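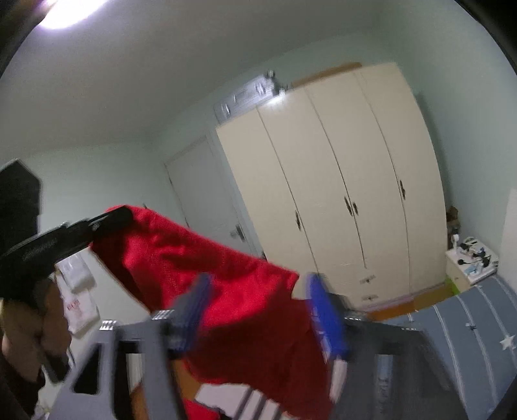

Nuritz Hand Pair – handheld grippers for recording demos

I built the first Nuritz because I was sick of teleoperating. Driving two arms over a remote link to fold one shirt took me forever, and by the end I was moving like the robot instead of the other way around. With these you just hold a gripper in each hand, squeeze the handle, and do the chore yourself. The camera on the tool sees the jaws and the cloth the way the robot's wrist camera will.

Clothes are what most of you ask me about, so yes, they're good at clothes! Pinch a corner with one hand, pull the cloth out toward you, then go looking for the next corner with the other. Go a little slower than you would with bare fingers. The blue fingertips are soft and they swap out in a minute or so (pull straight up, don't twist).

What's in the box: 2 grippers, a spare set of fingertips, a charging cable and the Kemadine mount for your own arm. Each gripper weighs 420 grams without the battery – I've done long sessions in my bedroom and my wrists were fine, but take breaks.

Recordings open in Skatow, and you can trim the bad starts there before training. If you'd still rather drive the arm live, the Ruddock adapter lets you use the same handles as a remote control. It's sold separately and I'm out of them until September.

Part number 2522. Ships in a plain box, usually the next working day.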